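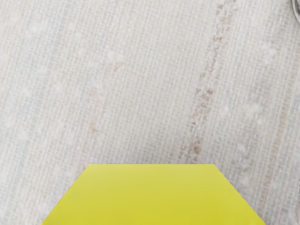 Practice cloth from our simulator, with the yellow piece at the bottom. All made by a computer.

How our robotics club practises without a robot

Quick one before the bell. Lots of the younger kids have been asking what the big kids do at the back computers, so here goes.

We're the Torach Robotics Club. In November we go to the Plusodel Challenge. The job at the challenge sounds easy. A robot arm has to find a flat shape on a table, pick it up and put it in its matching spot. No human hands allowed.

You could do that half asleep. A robot can't. Not at first anyway.

What's a simulator?

Kind of like a video game, but with no points and no baddies. It's a pretend world inside the computer. Pretend table, pretend arm, pretend camera. We write the code, press go, and watch what the arm does. If it smashes into the table, who cares! Press reset. Nothing's broken and nobody has to sweep up.

Our club only has one real arm. Its name is Patrício and we all have to share. So most of the practising happens in the simulator, which we called Liltano. (Long story. There was a vote.)

Why is there cloth?

Good question, and it was a big argument too. Our first pretend table was plain white. Dead boring. The code worked every time and we thought we were geniuses.

Then we tried it on a real tablecloth and the poor thing got totally confused. Cloth has threads. It has little white fuzzy bits, and streaks of colour. You look at a streak and your brain says "just part of the cloth" straight away. A computer only gets a big pile of numbers, one lot for each tiny dot of colour. It doesn't know what a tablecloth is. So a beigey pink streak might be the edge of something. Might be a whole new shape! It has to be taught.

So now Liltano has cloth. Threads going both ways, streaks, fuzzy bits, the lot. It's even on a bit of a lean, becuase real tablecloths are never on straight.

How does it find the yellow?

Three steps.

First, colour. The code checks each dot and asks, are you yellow? Cloth dots say no. Yellow dots say yes. Our yellow goes a bit paler near the top edge and deeper lower down, so we can't ask for one exact yellow. We have to ask for a whole family of yellows. That one took us ages.

Second, edges. Where does yellow stop and cloth start? The code draws a line along there. You want a nice sharp edge for this. Ours is.

Third, corners. A straight top and then a slopey bit on each side is a good clue. But if the camera can only see part of a shape, the code isn't allowed to guess the rest. It has to move the camera and look again. Guessing is how we lost points last time.

How many goes?

600 practice runs for each new bit of code. Yep, 600. The computer does them by itself while we eat lunch, and every run is a tiny bit different. Shape moved, cloth turned, light changed. If it only ever saw one cloth it would just learn that cloth and be useless on any other.

After that it gets a turn on Patrício, in teams of 4. Two kids on the code, one on the stop button, one writing stuff down. The stop button kid is the most important, so don't muck around if that's you.

Try it at home

Put something yellow on a patterned tea towel. Now write rules for finding it, for someone who has never seen a tea towel. You can't say "the yellow thing". You can't point. Give your rules to a grown up and see where thier finger ends up. Harder than you think!

Want to join? See Sinéad Mac Mathúna in the computer room at lunch. Bring a pencil and something to eat (not near the keyboards please). You don't need to know any coding yet.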